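Budgeting for a laundry gripper setup at home or in a small shop

Updated 2019-09-03

Quick notes, typed between loads. Prices are Canadian dollars, tax not in.

Start with the job, then the catalogue. Write down what you want moved and where it goes. Basket to table. Table to shelf. Folding is a seperate budget line and a much bigger one, leave it for year two.

Cloth is the hard part. Big soft pieces drape over everything and hide whatever is underneath. Rigid stuff is easy by comparison. If a dealer demos with a box or a bottle, ask for a bedsheet. Bring your own sheet. 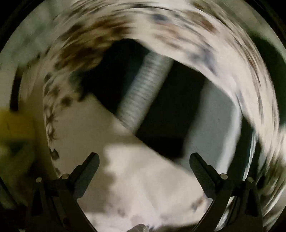 What to price before you sign anything:

Gripper. Two fingers is plenty for linens. Check how wide it opens, and check the pads. Smooth pads slip on satin and polyester. Spare pads should be sold on their own, Skoltbridge does this, Gakau only sells the whole finger.

Hand-held first. A hand-held unit costs a fraction of an arm and you learn quickly which items are a pain. We had a Callura quote at $2,273 for the hand-held kit with camera and 2 spare pad sets. Delivery was extra. Ask.

Arm. Don't buy in the same year if you can help it. Reach matters more than payload, wet towels excepted. Measure from the mount to the far side of your deepest basket, then add a bit.

Table and light. Always forgotten. Plain matte top in a colour unlike your linens. Cream on white is trouble for you and worse for the camera. Lamps from both sides to soften the shadows.

Baskets. Cheap fix, big difference. Shallow ones. Round off any sharp plastic with fine sandpaper so it doesnt snag knits.

Sort before you test. Plain flats in one pile, prints in another, anything with trim or straps last. Pinch at a folded edge, lift slow, stop if the neighbour piece comes along with it.
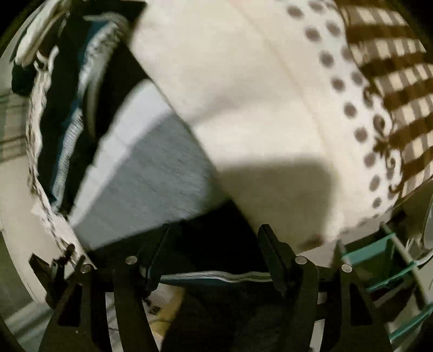
Cream piece with a dotted border, pinched at its lower edge.

Keep a tally on paper. 23 lifts per fabric type, roughly, then decide. Fewer than that and you're guessing.

Money split that worked for us: half on the gripper, a quarter on table and lights, the rest held back for repairs. Orakzai wanted a service plan up front. Said no, asked again in May, got it cheaper.

Used gear: fine for tables and lamps. For grippers wiggle every joint, look at the pins, walk away from side play.

Before paying: return window in writing, spare parts price list, who pays freight if it comes back. Charger included or not. Check the plug too.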